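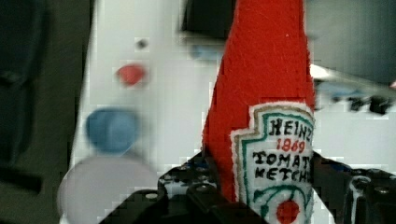 Condiments and the Table: Notes for Unit Four

Before you read any further, please go and look in your refrigerator door. I mean it! Most of what we cover in this unit is probably sitting there already, and you will get a good deal more out of these notes if you have a few jars and bottles in mind as you go. I ask every group to do this, and every group comes back with something I have never tasted.

Where we left off

Last time we finished with salt and drying, the two oldest ways of keeping food from spoiling, and I promised we would move on to acid. Vinegar is where most of the Western condiment shelf begins. It keeps things, it wakes up bland food, and it could be made nearly anywhere there was fruit or grain and a bit of patience. Once a household had vinegar in the pantry, it was a very short walk to pickles, relishes, mustards and all the thin brown sauces that filled English and American cookbooks in the 1700s and 1800s.

The long road of a word

The word "ketchup" is a wonderful case for us, so I am going to linger on it (bear with me). Most scholars trace it to a Hokkien term for a fermented fish brine, carried by traders through Southeast Asia and picked up by the English toward the end of the 1600s. There is some argument about the exact route, and you should feel free to say so in your paper. What the English did with it is the fun part. They liked the salty, savory flavor, they didn't have the same fish or the same methods, and so they went to work with what they had: mushrooms, walnuts, oysters, anchovies. For several generations a "ketchup" was a dark, thin liquid that you added by the spoonful to gravies and stews, closer to what we would call Worcestershire sauce.

Tomatoes came in during the early 1800s, mostly on the American side. Those first tomato versions were still thin and quite spicy, and many had no sugar at all. If you try the mushroom recipe in the packet, strain it well and use it sparingly. I once ruined a perfectly nice pot roast with it.

Sugar, vinegar and the preservative question

By the later 1800s tomato ketchup was a factory product, and a lot of it was made from trimmings left over from canning. It spoiled easily, and many makers added preservatives such as sodium benzoate. When the pure food movement gathered strength, in the years before the Pure Food and Drug Act of 1906, ketchup landed right in the middle of the quarrel. Some makers found that riper tomatoes, with more vinegar and more sugar, would keep without the benzoate. The result was thicker, sweeter and sharper, and it is the taste most Americans grew up with. Keep this in mind when we get to the reading on labels, where you will see how a worry about safety ended up changing flavor.
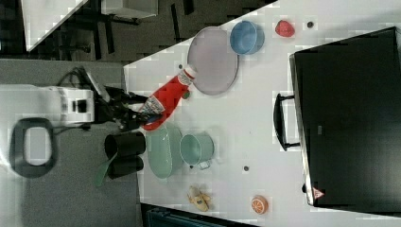
Thickness brings its own troubles, of course. Ketchup is what we call shear-thinning: it sits still like a solid until it is pushed hard enough, and then it runs all at once. That is why a glass bottle gives you nothing, and nothing, and then far too much. Squeeze bottles changed table manners more than people give them credit for, and I would love for someone to write about that this year.

The four producers in your packet

Your packet has price lists and label copy from four small makers. Toster does mustards and one fruit ketchup, made with plums. Sorent is the vinegar house, and its tasting notes are worth reading slowly. Olmedo makes a cooked tomato relish with no added sugar, and Bronico bottles a mushroom ketchup that comes as near to the old English style as anything I have been able to buy. The Bronico batch is only 985 bottles a year, so please don't count on finding it at the store. I will bring 2 bottles for tasting.

What to hand in

Your short paper is due 25th March. Choose one condiment and follow it through at least one big change, whether in ingredients, in packaging or in who was eating it. Write up to 200 words on your own family's use of it as an opening, and then leave yourself out of the rest. Old community cookbooks are a great source, and the library has a shelf of them next to the gardening books. Readings for the next unit cover chutney and piccalilli, and we will start with the piccalilli, so bring crackers if you can.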